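Valtthorpe Desktop Arm - Set-Up and Operating Guide
Section 4: Work Surface, Cable Routing and First Positioning

4.1 Scope of this section

This section applies to the Valtthorpe desktop arm after the printed links and servo motors have been assembled as set out in Section 3. It covers preparation of the work surface, routing of the servo cables, the first application of power, and the marking of reference points. The calibration software is covered in Section 5.

Persons carrying out this work should have read the safety notice in Section 1. Users under the age of 16 must be supervised by an adult throughout.

4.2 Items required

One assembled arm, fixed to its base mount
Both circuit boards on their clear acrylic plates
Power supply and USB cable, as supplied
One large sheet of plain white paper
Soft pencil, ruler and removable tape
One open cardboard box, for use as a target bin
One small, light cube

The Trarkus fastener pack includes spare screws for the servo horns. Keep it within reach, as a loose horn is the most common fault found at this stage.

4.3 Preparing the work surface

1. Choose a flat, rigid table. Glass tops and folding tables are not suitable.
2. Lay the paper on the table. A folded sheet may be used, provided that it is opened out fully and the fold runs away from the base of the arm. The fold will then serve as a center line.
3. Place the base mount at the near edge of the paper, in line with the fold.
4. Set one circuit board on each side of the base mount. Both boards must remain on their acrylic plates.
5. Place the open box at the near right corner, beside the paper.
6. Tape the corners of the paper if the sheet lifts.

Note: The reach of the arm depends on the angle of all its joints. Keep an area of 265 mm clear in front of the base during first positioning, and move cups, tools and loose papers off the table.

Caution: Do not stand the boards directly on a metal surface. Contact between the solder joints and bare metal may destroy the servo controller.

4.4 Routing the servo cables

The links on this model are open at the sides and have no internal channel for wiring. Cables are therefore carried outside the arm, and enough slack must be left at every joint to allow full travel.

1. With the power off, move the arm slowly by hand until it is extended over the paper.
2. Plug the cable from the uppermost servo into the servo below it. Leave a generous loop that stands clear of the link.
3. Continue in the same way down to the base servo.
4. Move each joint by hand through its full range. If a cable pulls tight at any point, increase the loop.
5. Connect the jumper wires to the boards, following the color table in Appendix B. Allow the wires to hang freely and do not bend them sharply at the header pins.
6. Connect the USB cable to the blue board.

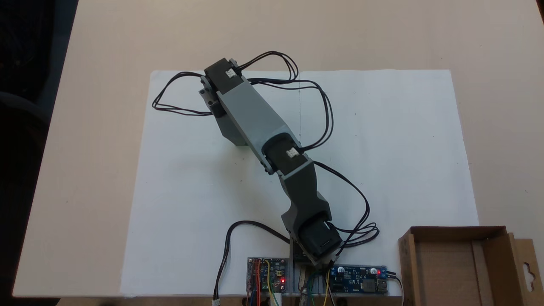 Resistance felt during step 4 should be investigated before going further. A joint that moves freely for part of its travel and then stops has in most cases been assembled with the horn one tooth out of position. Remove the horn screw, lift the horn, turn it back by one tooth and refit. Users of the earlier Flindamov base plate should note that the lowest joint on that version stops 10 degrees short of the range given in Appendix A. This is normal for that part.

Cable ties may be used to keep a bundle together, but they should never fasten a cable to a moving link. A tie that seems loose with the arm folded can be far too tight once it is extended.

4.5 Applying power for the first time

1. Check that hands, hair and sleeves are clear of the arm.
2. Connect the power supply to the servo controller. Do not attempt to run the servos from the USB port.
3. Switch on. A red indicator should light on each board.
4. Wait 10 seconds before sending any command.
5. Listen to the servos. A faint hum is acceptable. A loud buzz indicates that a servo is being held against a stop, and the power should be switched off at once.

Caution: The arm may move suddenly when power is applied. Keep the face well away from the working area.

Caution: Servo cases become warm in use. If a case is too warm to touch comfortably, switch off and allow it to cool with the arm resting in the folded position.

If one indicator fails to light, switch off and check the jumper wires against the color table. If neither lights, check the supply itself before disturbing any of the wiring.

4.6 Marking reference points

Reference points are pencil marks on the paper that allow the same position to be found again after the arm has been switched off. They are required for the pick and place exercise in Section 6.

1. Send the arm to its home position.
2. Make a small dot directly beneath the tip of the gripper. Use a soft pencil and press lightly.
3. Move the base joint by one step, using the arrow keys, and mark the new position.
4. Repeat across both halves of the sheet, keeping the marks in loose rows.
5. Use a short dash in place of a dot wherever the gripper has to turn in order to reach the point.
6. Write the joint values for each mark in the log sheet. The printed log has space for 54 entries.

Place the cube in the box when it is not in use, so that it does not lie in the path of the arm. For the Section 6 exercise the box stays where it was set in 4.3 and the cube is moved to a marked point.

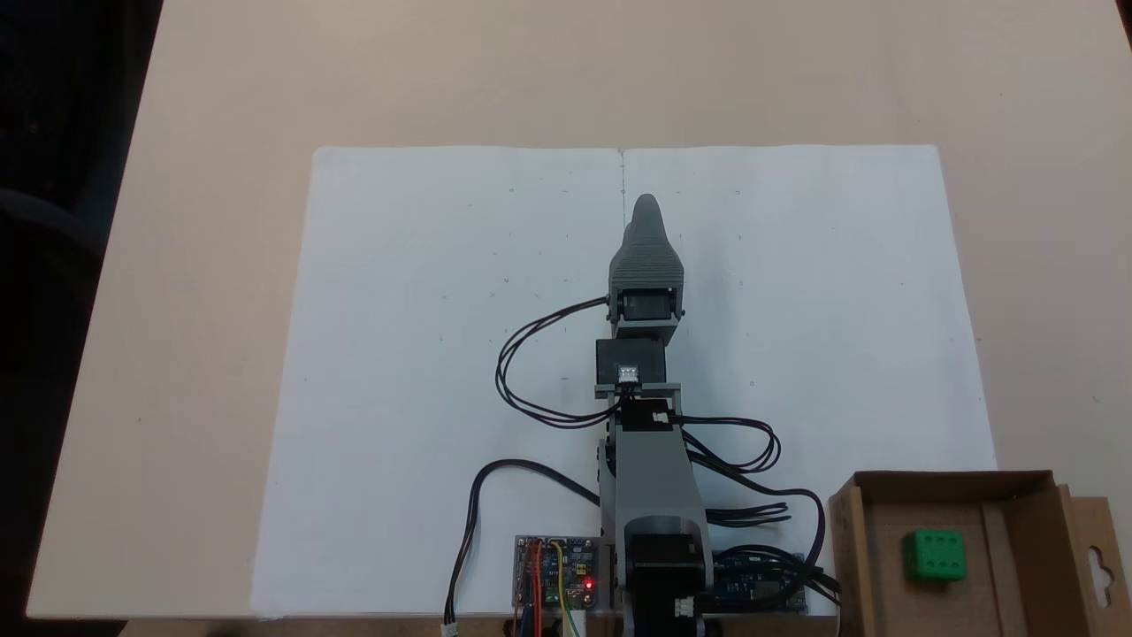

Snædís Zoëga

Notes on repeat accuracy

The arm should return to a marked point to within the width of a pencil dot under light load. Where the error is larger, the following checks should be made in the order given.

1. Confirm that the base mount has not shifted on the table.
2. Confirm that the paper lies flat and has not moved under the base.
3. Tighten the horn screws, beginning at the base and working toward the gripper.
4. Check that no cable loop is dragging on the paper as the arm turns.
5. Run the centering routine described in 5.2 and test the point again.

An error that appears only on one side of the center line usually comes from the base joint - see 5.4 for the correction. An error that grows as the arm reaches outward usually comes from the elbow.

Replacement servos and printed links may be ordered from Baldursdóttir using the part codes in Appendix C. Please state the version number printed inside the front cover of this guide.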